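About Dastier

Dastier is an evaluation group. We test whether general-purpose manipulators can carry out ordinary household and shop-floor chores, and we publish what we find in a form that a purchasing officer or a lab manager can use. We do not build or sell robots. Our income comes from test contracts and from licences for Plisero, our task library.

The organization was set up in October by four engineers who had worked on appliance durability rigs. In that trade a refrigerator door is opened and closed by a dedicated actuator until the hinge or the gasket gives out. The actuator is bolted to the handle and knows nothing about kitchens. Our interest is in the other arrangement, where the machine has to find the handle, close on it and pull without help.

What we test

Plisero currently holds 100 tasks. Most are household chores: opening a refrigerator, loading a dishwasher rack, wiping a counter, folding a tea towel. The remainder come from light industry and retail, such as moving parts between bins, facing up shelves and placing cartons on a cart. Every task is defined by a start state, an end state and a time limit. Partial completion is recorded but not scored as a pass.

Tasks are run in simulation first. A two-armed robot model is placed in a kitchen model and the control policy under test is given the goal.

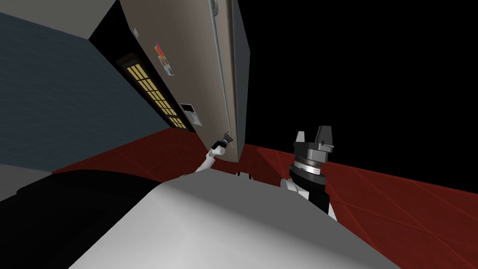

Kacper Ostrowski wrote to us that a refrigerator door is a poor measure of usefulness, as anyone who owns a refrigerator can already open it, and that he would sooner see a machine clean one out. We agree with the second half. Cleaning out a refrigerator is on the list for Plisero, but it contains the door task as its first step, and a policy that fails at the handle cannot be scored on the shelves.

How we score

Each policy is given 600 attempts per task, with the starting position of the robot varied between attempts. We report the pass rate, the median time of the passes and a breakdown of the failures by phase. For an articulated object the phases are approach, contact, grasp, pull and release. A long, slender handle is forgiving along its length and unforgiving across its width, so lateral error at the approach phase accounts for much of what follows.

We also log the views available to the policy. A wide view gives the position of the appliance relative to the body. A close view from the gripper gives the last few centimetres, and it may contain very little for the policy to work with. 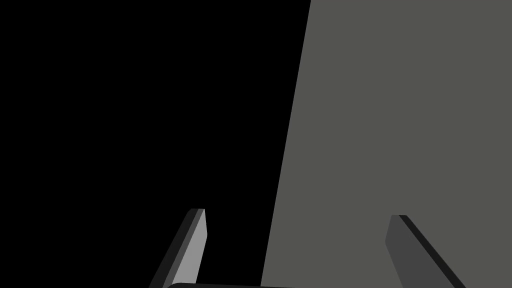

Where a policy relies on a single view, the report says so. Policies that fuse several views are listed separately, and the two groups are not ranked against each other.

Results are released in three grades. Grade 1 means the task is passed in simulation only. Grade 2 means it has also been passed on hardware in our own test kitchen. Grade 3 means it has been passed on hardware at a client's site, with the client's own appliances and lighting. Very few household tasks have reached Grade 3. 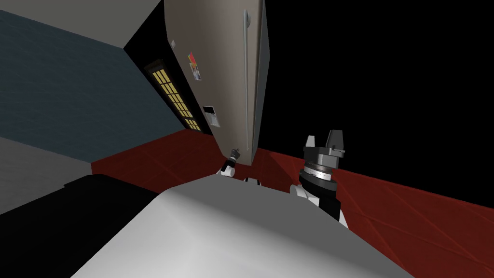

Can machines do the chores yet?

Some of them, under stated conditions. Rigid objects with known geometry are handled at rates that would be acceptable in a staffed workplace. Doors and drawers come next. Cloth, wet surfaces and anything stacked by a person in a hurry remain difficult.

Two-armed work deserves its own note. Many household tasks are described as bimanual, but a policy will often use one arm and leave the other standing clear.

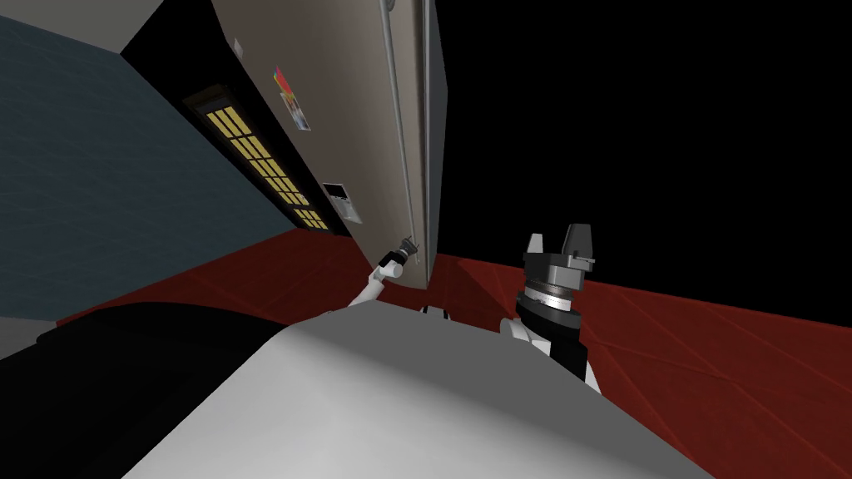
We do not penalize this where the end state is met. We do record it, as a buyer paying for two arms should know how often the second one contributes. Opening the door with one arm and retrieving an item with the other is a separate task in Plisero, and its pass rates are lower for every policy tested to date.

Partners and clients

Wukent supplies the physics back end for our simulation work. Bilyk maintains the hardware in the test kitchen and carries out the calibration before each Grade 2 run. Neither company sees results before the client does. Clients may withhold a report from publication but may not edit it.

Requests for testing should name the task, the robot and the version of the control software. We do not accept video as evidence of a pass.

Page last revised 2020-01-23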